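Notas da aula 4, revistas a 7 Sep 2020. Unidade curricular de Organização de Pequenos Espaços. Substituem a folha que circulou antes, que tinha erros na parte dos rótulos.

# Organizadores de secretária: o que prometem e o que fazem

O ponto de partida é uma desconfiança. Os catálogos vendem o organizador de secretária como solução para a desarrumação, e a desarrumação raramente vem da falta de caixas. Vem de objetos a mais, ou de objetos sem lugar decidido. Comprar uma caixa adia a decisão e ocupa parte do tampo.

A primeira versão do manual da Netton, que ainda se encontra em fotocópia, abre com a frase «cada coisa no seu compartimento». Parece sensata até se perguntar quem escolheu os compartimentos. O fabricante escolheu-os sem conhecer as coisas.

## 1. Compartimentos abertos

O compartimento aberto é o mais honesto dos formatos: vê-se o que lá está e vê-se quando está cheio. Tem também dois defeitos que os catálogos omitem.

- Apanha pó. Quem guarda cosméticos ou pincéis em aberto tem de limpar o fundo com regularidade, e para limpar o fundo tem de tirar tudo.
- Aceita qualquer coisa. Um compartimento largo sem uso definido recebe recibos, elásticos, moedas, a tampa de uma caneta que já não existe.

Uma forma corrente de corrigir o segundo defeito é pôr recipientes mais pequenos dentro do compartimento. Funciona com peças miúdas (algodão, ganchos, clipes). O recipiente translúcido tem a vantagem de deixar adivinhar o conteúdo, embora as paredes foscas reduzam bastante essa vantagem, e a tampa acrescenta um gesto a cada utilização. Convém encostá-lo atrás quando o painel posterior é mais alto do que a frente, para não tapar o resto.

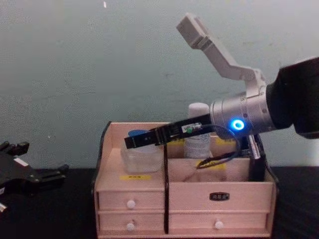

Uma objeção recebida por escrito depois da aula: a tampa não é um gesto a mais, é o que impede que tudo se espalhe quando se puxa a caixa para limpar por baixo, e quem não usa tampas passa a vida a apanhar ganchos do chão. Fica registada. Continuo a achar que o argumento vale para caixas que se deslocam muito, e a maioria não sai do sítio durante meses. Cada um que faça o teste em casa antes de tomar partido.

## 2. Degraus e profundidade

A disposição em degraus resolve um problema real: numa caixa de altura única, os objetos da frente escondem os de trás. Com painéis sucessivamente mais altos, cada fila fica à vista.

O folheto da Pledham afirma que os degraus «duplicam a capacidade». Não consegui perceber o dobro de quê. O volume é o mesmo ou menor, dado que as divisórias também ocupam espaço. O que melhora é o acesso, e bastava ao folheto dizer isso.

Verificações antes de aceitar um modelo em degraus:

1. Medir o objeto mais alto que vai para a fila de trás e pô-lo lá de pé. Se tombar para a frente, a ranhura é larga de mais.
2. Ver se a mão entra na fila do meio sem derrubar a da frente. Nos exercícios usámos uma folga de 60 mm entre painéis e houve mãos que não couberam.
3. Confirmar a profundidade total. No tampo estreito da sala, um organizador com 210 mm de fundo já obriga a desviar o teclado.

## 3. Gavetas

Gavetas pequenas de puxador redondo, sobrepostas, são o elemento que mais agrada nas fichas de avaliação dos alunos e o que pior envelhece. A de cima usa-se. A de baixo transforma-se em arquivo morto, quase sempre de cabos e amostras.

Proposta de trabalho: deixar a gaveta de baixo vazia até dezembro e ver se faz falta. Se não fizer, o organizador era maior do que o necessário.

Um puxador ao centro serve para gavetas estreitas. Em gavetas largas, puxar por um só ponto pode torcer a peça, sobretudo se as guias forem de encaixe simples.

## 4. Rótulos

Aqui sou mais cético do que a bibliografia. O inquérito interno da Stiltix, muito citado, diz ter abrangido 800 postos de trabalho e conclui que a etiqueta «reduz o tempo de procura». O texto não explica como mediu esse tempo, nem se as pessoas sabiam que estavam a ser medidas. Antes de o citarem num trabalho, leiam o anexo metodológico. Tem meia página.

O que se pode defender com alguma segurança:

- O rótulo serve mais para devolver do que para encontrar. Quem usa a caixa todos os dias sabe onde está o batom; quem arruma depois é que precisa de o ler.
- Deve nomear uma só categoria. Uma etiqueta com «口红» (batom) no painel do meio diz exatamente o que vai ali. «Diversos» não diz nada e devia ser proibido.
- Deve estar na língua de quem arruma.
- Tem de ficar numa face que continue visível com o compartimento cheio. O painel do fundo, por ser alto, costuma servir; a face inclinada de um degrau também, se os objetos não pousarem em cima.
- A cor da etiqueta importa pouco. O contraste entre letra e fundo importa mais: texto escuro sobre amarelo lê-se bem em madeira clara.

Falta responder à pergunta de sempre: rotular antes ou depois de encher? A regra da Sorrentino manda rotular primeiro, com a caixa vazia. Obriga a decidir, é certo, mas decide-se sobre objetos imaginados. Prefiro etiquetas provisórias, a lápis, durante duas semanas.

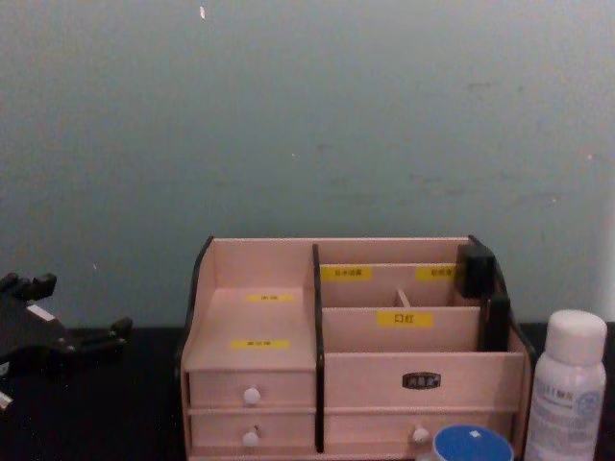 ## 5. Exercício para entregar

Escolher um organizador já em uso, próprio ou emprestado. Esvaziá-lo por completo e registar o que saiu, compartimento a compartimento, sem corrigir nada. Depois:

- indicar o que estava fora da categoria prevista;
- propor uma nova distribuição, com rótulos;
- justificar pelo menos uma coisa que deva deixar de estar no tampo.

Limite de 1.000 palavras, sem contar a lista. Não se aceitam trabalhos cuja única proposta seja comprar outro organizador.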